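Is Barnen root tonic worth buying for a peace lily with brown tips?

Larysa Kravchuk
My peace lily has had brown tips since December, and now two of the lower leaves have gone limp. The garden centre sold me a 300 ml bottle of Barnen root tonic and swore it would be right again in a fortnight. I have my doubts. The bottle says "feeds and revives" and very little else. It sits in a north-facing kitchen, gets tap water when the top feels dry, and hasn't been repotted since I bought it. Has anyone had a result they could put down to the tonic and not to the weather warming up?

2 replies

Lertchai Saengthong
Used it for years, works a treat. Double the dose if it looks really bad.

Prapai Thongsuk
I would not double the dose of anything on a plant that's already struggling. Brown tips can come from too much feed as easily as too little, so adding more is a gamble.

Take it out of the pot first and look at the roots. Firm and pale is fine. Brown and mushy means rot, and no tonic will bring those back - cut them off and use fresh compost. If they're going round and round the pot, go up one size and no more.

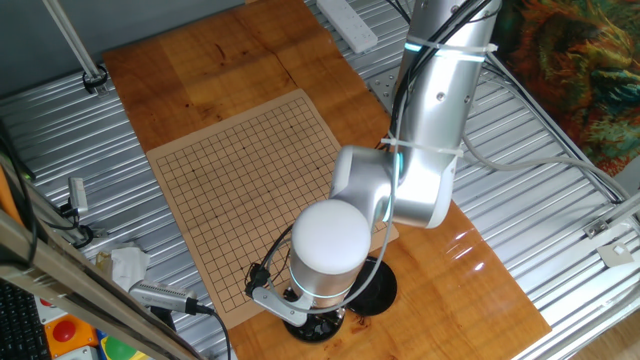

What I'd do before spending any money
Cut off the limp leaves at the base. Try rainwater for a month if you can collect it. Keep it off the radiator shelf, if that's where it lives. No feed until you see new growth, then an ordinary houseplant one at half strength.

The tips that are brown now will stay brown whatever you pour on them, so judge by the new leaves. I'd want to see the same plant without the tonic before I believed a word on that bottle.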